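5 September 2025

The doorbell knows what you did last recycling day

The letter from the Ravum Street residents' group came folded in thirds under my wiper blade, which was a nice touch, considering the subject was people touching other people's cars. It invited all of us to register our doorbell cameras with the police department. You fill in a form, you give your address and which way the thing points, and in return you get a sticker for the window. I have been a renter for 15 years and this is the first time anyone has offered me a sticker for it.

For those lucky enough to live elsewhere: the city signed up for something called Pellance back in January. Pellance is a map. Each registered camera is a dot on it, and when something happens near your dot, an officer can send a request to your phone asking for the footage. You may say no. The letter uses the word "voluntary" four times on one side of paper, and by the third I'd started to feel like I was being walked to a car.

What I wanted to know was what happens after you say no. Does the dot change color? Is there a list of uncooperative dots? I wrote to the address on the form and got back a very friendly paragraph about community. I wrote again and got the same paragraph with my name spelled right.

So I went to the meeting. It was in the upstairs room at the Nazari branch library, and there were 43 of us by the sign-in sheet, which I read because I was deciding whether to sign it (I put down a first name, not mine). The presentation ran for 60 minutes. Most of it was a slide about package theft. I have had a package stolen. It was a shower curtain. I'm not proud of how long I stayed angry, but at no point did I think the answer was to let the police know when my downstairs neighbor gets home from her night shift.

Because that's mostly what these cameras see. Ours, which the landlord put up without asking, looks out over the front steps, the bus stop and a good slice of the sidewalk on the far side. It sees kids cutting school. It sees the guy who sleeps behind the laundromat going past with his cart. It saw everybody who walked down to the tenants' march in the spring with a sign under their arm, me included, and I'd spelled "eviction" wrong. None of that is a crime, and all of it is now a dot away from somebody's desk.

A woman near the front asked how long Pellance keeps the clips. The answer was that Pellance doesn't keep clips, the department does, under its own retention schedule, and the schedule was available on request. She requested it. It was not available in the room.

Somebody else asked if immigration could get them. There was a long answer to that one with no yes and no no in it anywhere. People got up for coffee.

Afterward a few of us stood on the Usari Avenue side, by the bike racks, and did the thing where you complain for half an hour and then swap numbers. What came out of it is pretty modest. We're writing up a one-page sheet in plain language: you don't have to register, you don't have to answer a request, you can ask for a warrant, and you can angle the camera down so it sees your own doormat and not the bus stop. If your landlord owns the camera, you can write and ask who gets the footage. I've written to mine. He replied "what camera."

We're printing 400 of them, and they'll go through mail slots on our side of Usari first, then over the other side if our knees hold. If you want a stack, leave a comment. Please don't tell me your address in it.

I still have the sticker form. It's on the fridge, under the takeout menu, where things go to be thought about.
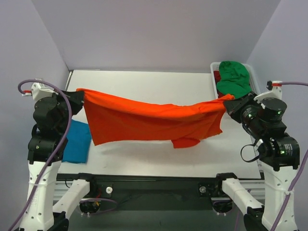 Delphine wrote that her building never got the letter at all, but the camera over their mailboxes was registered anyway by the management company, and she only found out when a request went to the super's phone. She'd like 15 of the sheets, and wants to know if we can add a line for people whose landlord already said yes for them.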